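Unit 4: Main Memory, Module Seating and Boot-Time Memory Faults
Handout to accompany the second lab block. Notes prepared by Alaric Castellanos, revised in June.

4.1 Scope

This unit covers the physical side of main memory in a desktop machine: how modules connect to the board, how the firmware finds them, and what happens when it does not. Cache and virtual memory were dealt with in Unit 3 and are assumed here. Timing parameters are only touched on; the full treatment is in Unit 6.

4.2 Terms

Module. A small circuit board carrying memory chips and a row of edge contacts. Also called a DIMM.

Slot. The connector on the motherboard that accepts a module. Most desktop slots have a latch at one or both ends.

Channel. An independent data path between the memory controller and one or more slots.

Rank. A set of chips on a module that respond together to a single chip-select signal. A module can have one rank or several. Rank is not the same as side: a module with chips on both faces may still be single rank.

SPD. Serial presence detect. A small nonvolatile memory on the module that stores its size, organization and supported timings. The firmware reads it over a slow two-wire bus before any main memory is in use.

4.3 Channels and population order

A controller with two channels can transfer data on both at once, but only if both have memory installed. Two modules in the same channel give the capacity of two modules and the bandwidth of one. This is the most common configuration error seen in the lab, and it produces no error message. The machine boots, reports the correct total and runs slower than it should on memory-heavy work.

Slot order on the board does not always follow channel order. Some boards put both slots of a channel next to each other and others alternate them. Slot color often marks pairs, but the meaning of the color differs by manufacturer: on one board matching colors mean the same channel, on another they mean the first slot of each channel. Read the service manual for the board in hand before moving anything.

With unequal modules, many controllers run the matching portion across both channels and the remainder on one. Bandwidth then depends on which addresses a program touches. Benchmark results from such a machine should be reported with the configuration written out in full.

4.4 Seating

Each module has a notch in its contact edge, and each slot has a key at the matching position. The notch is off center, so the module fits one way around. The notch position also changes between memory generations, so a module from one generation will not enter a slot built for another. If it does not fit, stop and check the label.

Procedure:

Shut down, remove the power cord, then press the power button once to drain the standby supply.
Lay the case on its side with the board facing up.
Put on the wrist strap and clip it to bare chassis metal.
Open the latches fully.
Hold the module by its ends and line up the notch.
Press straight down on both ends until the latches close.
Check that the contact edge is level along its whole length.

A module seated at one end only is the usual cause of a fault that appears after an upgrade. Some of its contacts touch and some do not, and the result can be anything from a missing module to a machine that will not start.

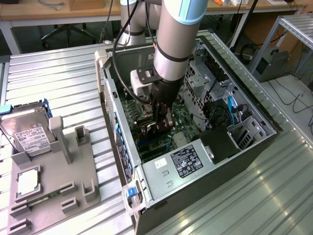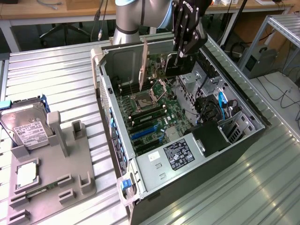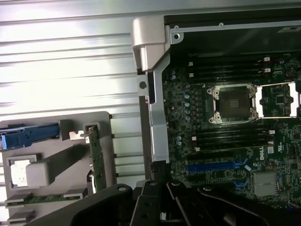

Open desktop chassis with the motherboard in view.

Myung-ja Cha disagrees with the order given in 4.4 and would have the strap on before the case is opened at all, on the grounds that people touch the board while they are still looking for somewhere to clip. Her version is acceptable in the lab and will be marked as correct. With the cord removed, the chassis is no longer tied to building ground, so the strap brings the wearer and the chassis to the same potential and does nothing more than that. At the lab benches, connect the chassis to the grounding point on the mat as well.

4.5 What the firmware does

At power-on there is no usable main memory. Early firmware code runs from flash, with part of the processor cache set up as temporary storage. The sequence from there is, in outline:

The firmware polls each SPD address. An address that gives no response is treated as an empty slot.
It reads the stored data and picks a clock rate and timings that every installed module supports. One slow module lowers the rate for all of them.
It trains the interface. The controller sends known patterns, shifts its sampling point and records where reads are reliable. The setting chosen is near the middle of the working range.
It builds the address map, leaving regions for devices, and hands over to the next stage.

Training takes time, and many boards save the results for reuse. The first start after a module change is therefore longer than later ones. A black screen during this period is normal. Do not cut the power early - an interrupted first start is a common source of false fault reports.

4.6 Fault patterns

No display, beep or light code repeated. The firmware found no usable memory. Reseat, then try one module at a time in the first slot listed in the manual.

Total too low by the size of one module. SPD was not read or training failed on that module. Swap it with one that works. If the fault moves with the module, suspect the module; if it stays with the slot, suspect the slot, the processor socket or the controller.

Total too low by a small amount. Usually memory reserved for integrated graphics or devices. Not a fault.

Random crashes with the correct total. Run a memory test from bootable media for at least 4 full passes. A single error is enough to fail a module, but repeat the test with the module in a different slot before recording it as bad.

4.7 Exercise

Work in pairs. Each pair receives one machine and one fault sheet from Auður Holst. Record the slot labels as printed on the board, the reported total, and the reported channel mode before and after each change. Change one thing at a time. Reports that give only the final state will be returned.

Allow 14 minutes for the memory test on the small modules and start it before writing up the first part. Write-ups go to Onyekachi Aliyu and are limited to 200 words, not counting the table.

Reading for Unit 5: the section on bus arbitration, up to the worked problem.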